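## The rinse is the recipe

Ask Olga Ibarra for her best kitchen tip and she'll talk about rice, happily, for as long as you let her! She has cooked it nearly every evening for 9 years in her narrow apartment in Urnden, and she still gets excited when the water first turns cloudy.

Her method starts with a wide basin, the plainer the better. She measures out 200 grams, tips it in dry and runs her fingers through it (stray grains go everywhere, and she sweeps them up later). Then comes cold water, a gentle swirl, a pour.

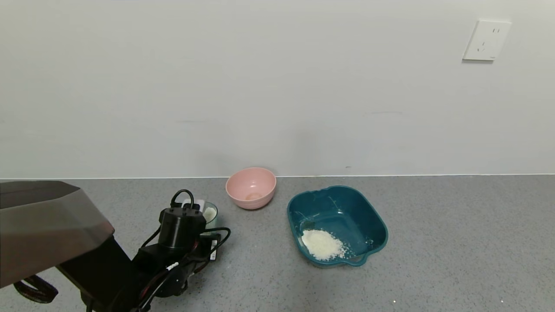

A deep pot will do the job, but a wide, flat bottom lets the grains spread out, and you can really get your hand in there. Olga likes a small bowl nearby too, for scooping and for the odd grain that looks wrong.

How many rinses? She does four in winter and five in July, when she wants it lighter for salads. Her neighbor Stuart Kershaw stops at 2 and swears by it. I tried both and loved both, though Olga's had the fluffier edge.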